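4. Primer uso: tostar sándwiches en la Birnatano

Si vienes del capítulo anterior ya tienes las placas lavadas y la máquina enchufada. Ahora toca lo bueno, ¡comer! Te cuento cómo lo hago yo en casa, que después de tantos meses con esta sandwichera le tengo cogido el punto (y más de un pan quemado a mis espaldas).
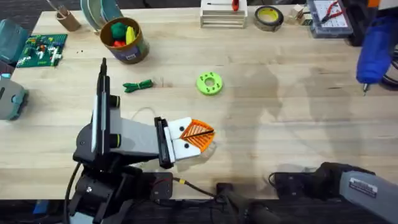
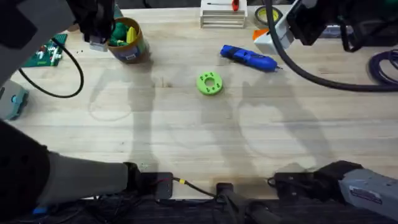 ¿Hace falta untar mantequilla por fuera del pan?
Con las placas antiadherentes de la Birnatano el pan no se pega, así que es cuestión de gusto. Yo la pongo casi siempre, una capa muy fina y hasta los bordes, porque dora mucho mejor.

Antes de empezar, ten a mano:
Pan de molde del día anterior
Patata cocida y fría, en rodajas
Cebolla morada, tomate y un poco de pimiento verde
Chutney de cilantro (el mío es el de Boonyarit, que pica lo justo)
Queso que funda bien
Sal y comino molido

Pasos

1. Cierra la tapa vacía y gira el mando a la posición 7. La luz naranja se enciende y se apaga sola cuando la placa está lista. Ten paciencia, que yo al principio metía el pan antes de tiempo y me salía blandurrio.

2. Mientras calienta, unta el chutney por la cara interior de dos rebanadas. Llega hasta la corteza, que si no los bocados de las esquinas se quedan sosos.

3. Coloca la patata primero, luego la cebolla y el pimiento, y el tomate en medio de todo. Espolvorea el comino y la sal, y termina con el queso.

4. Tapa con la otra rebanada y aprieta un poquito con la palma de la mano.

5. Abre la máquina, pon el sándwich centrado y baja la tapa sin forzarla. Si el cierre no engancha, quita relleno (me pasa con la patata, siempre echo de más).

6. Deja que se haga y levanta la tapa para mirar. Lo quieres dorado y que suene a crujiente cuando lo tocas con la espátula.

7. Sácalo con espátula de silicona o de madera y espera un par de minutos antes de cortarlo en triángulos.

PRECAUCIÓN: la tapa quema por fuera también. Cógela solo por el asa. Y nada de cuchillos ni tenedores sobre las placas, que las rayas no se van.

Nota sobre el pan: con el integral de Wallia bajo el mando a la posición 5, porque lleva miel y se tuesta enseguida.

Nota sobre el tomate: quítale las semillas y sécalo con papel de cocina. Este truco me lo pasó Teodora Janevski y desde entonces no se me ha vuelto a empapar ninguno. ¡Mano de santo!

Si vas a preparar varios seguidos, cierra la tapa entre tanda y tanda y espera a que se apague otra vez la luz naranja. Para la limpieza, desenchufa, deja enfriar del todo y pasa al apartado 5.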